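The Year I Gave Up on Fountain Pens

My stationery problem began in September, when a cousin gave me an Agbeko notebook and I decided it deserved better than a biro. By Christmas I owned five bottles of ink, all of them, to the untrained eye, blue.

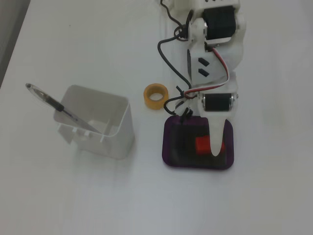
The ink people are lovely, I should say. I joined a forum where a man called Nii Fiadzo wrote 73 paragraphs on the colour of Nulura Harbour, a shade I can only describe as navy. I read every one. I replied with a question about shading. I don't know who I was that summer.

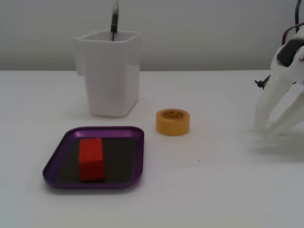 White cup, white table, grey wall.

Then came the leaking. The Gedum leaked in my shirt, the Gadov leaked on the train to Ballarat, and a cheque to my plumber had to be written twice. He asked, kindly enough, if I was all right.

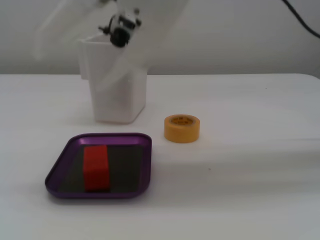 I sold the lot for $114, which wouldn't have covered the shirts. My favourite bottle went to a teenager in Geelong who told me, with some pity, that it had gone off. 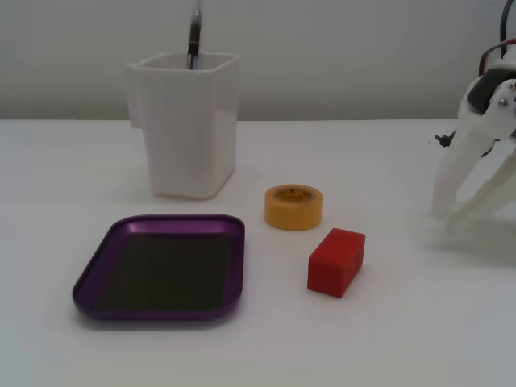
These days I buy ballpoints in packs of 20 and lose them at the traditional rate. The trick is keeping just one out. A pen standing by itself in a squarish white cup, silver end up, is all the desk set I need, and my handwriting is exactly as bad as it was before. The Agbeko is still blank, apart from a shopping list.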